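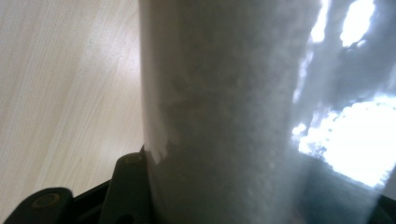 Jaws at the shiny grey item, hand-held gripper

Hello all,

Subject line should really say "sticky jaw, SOLVED (I think)". I have had such a good week with this fault that I want to write it up properly while it's fresh.

For anyone who missed the first round: on the Trikudum grippers one jaw would now and then stay part closed after the trigger was let go. The other side kept moving, so whatever you were holding got dragged sideways. With a light tube that's a nuisance. With a glass in the jaws it's a safety matter, and we did lose one beaker that way before I stopped the session.

I started with the pads, as they were the easy thing to swap, and got nowhere. New pads, old pads, pads wiped down with a damp cloth, same result. The big round containers were the worst for it, and that set me thinking about the pivots.

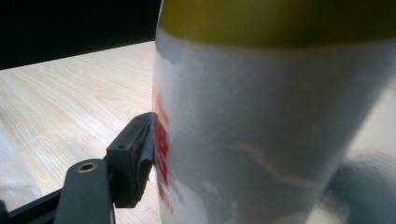

A wide object holds the fingers further out, and on our units that is just where the bushing starts to bind. I took the left finger off and found fine white powder packed in behind the ring, mixed with whatever grease was left – a lovely grey paste! It was hardly there when the finger was folded in and it scraped all the way round when it was opened up. 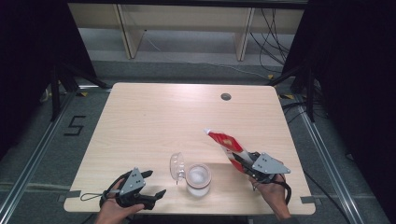 Bunting wrote:

> We see the same hang at Lernow, but only on the right-hand tool.
> 62 hangs in the log so far and I can't make it happen on demand.
> I suspect the return spring. Has anyone tried the stiffer one
> from Vorkuvance? I'm wary of it, because a harder snap back next
> to glassware doesn't sound like an improvement. Also, do you log
> jaw width when it sticks? Ours stops about 8 mm short.

Yes to logging, and thank you for that figure, as it matches ours nicely. I did try the stiffer spring and I share your worry. It hid the fault for a morning, then the jaw let go with a jump while I had a finger near it (no harm done, but I took the spring straight out again).

What worked for me was a dry clean of both bushings, no grease at all going back in, and a thin felt washer on the outer face. After that I ran 200 open and close cycles at full width without one hang, then went back to pouring and tidying.

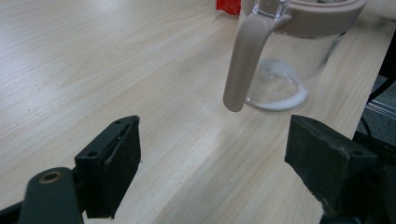

Powder is still the thing to watch. I now check both fingers for free movement every 4 runs, by hand, with nothing in the jaws, and anything that feels gritty goes back to the bench before it goes near glass again.

If your right-hand tool is the one doing the powder work, I'd look there first. Could you try the felt on that one and leave the other as it is? I'd love to see the two logs side by side. I can post you a few washers, they're cut with an ordinary hole punch and I have made far too many.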